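Back on the track after a month off

7 February 2021

I took all of January off running. My left calf had been tight since before Christmas and Agathe Langlois, who coaches our group at Drandach, told me to stop for four weeks and do strength work at home. I did what she said, mostly.

The home sessions were dull. Calf raises on the bottom stair, single-leg squats holding the banister, a plank while the kettle boiled. I used the Sketura app to log it all until the reminders annoyed me, and then I went back to a notebook.

Yesterday was the first proper session. Agathe set us 200 m repeats with a long walk between them, nothing flat out. My breathing was worse than I expected and the calf was fine — a bit stiff on the bends, but I've had worse after a day at my desk.
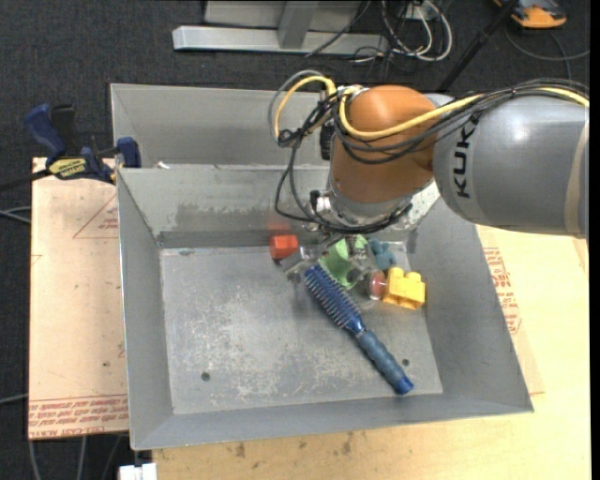 What I'm doing next

Two easy runs this week and one track session, then the same again. Capucine Huet wants me for the 3,000 m at Ferrand if it goes ahead, and I've said maybe. I would need to be doing around twice what I'm doing now.

I also need new spikes. The old pair have gone at the heel and the shop in Ulell only had them a size too big. If anyone has a pair of 42s they don't use, leave a comment.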